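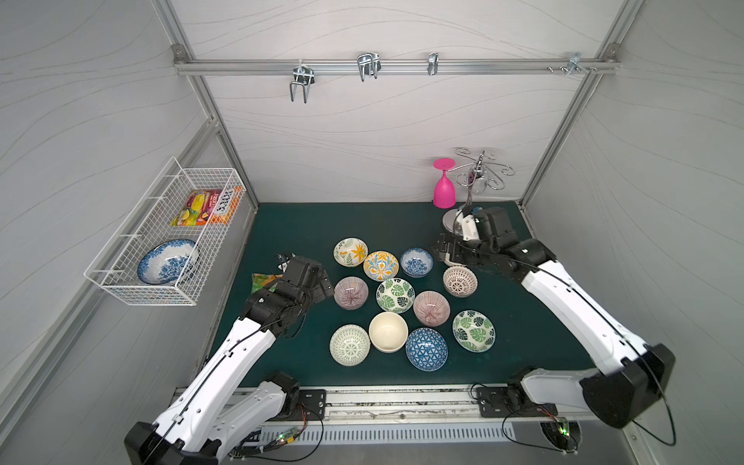

Drustlow Adds Lead-Free Glaze Line at Jirnon Kiln Site

JIRNON, November 2023 - Drustlow has started supplying a range of lead-free glazes for stoneware tableware. The range covers 4 base glazes, fired at cone 6 and sold dry in 265 lb drums or as ready-mixed slurry.

Bowls glazed with the new bases were put through nearly 1,000 dishwasher cycles at the Baird test lab. Samples were checked for crazing and surface wear every 300 cycles.

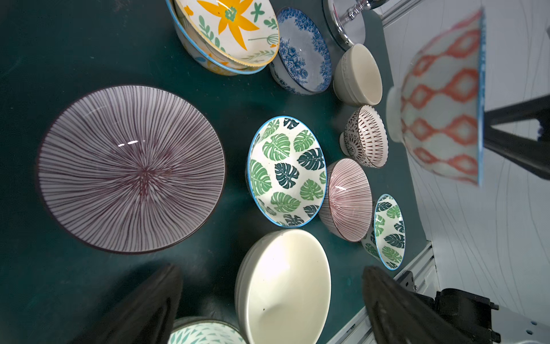
Ceramic bowls in different patterns and sizes.

"The slurry holds its density in storage, so dip times stay the same from batch to batch," said Catriona Geddes, technical manager at Drustlow.

Dotmont will handle orders outside the region - first deliveries are set for February.

Press contact: Niall Swanson, Drustlow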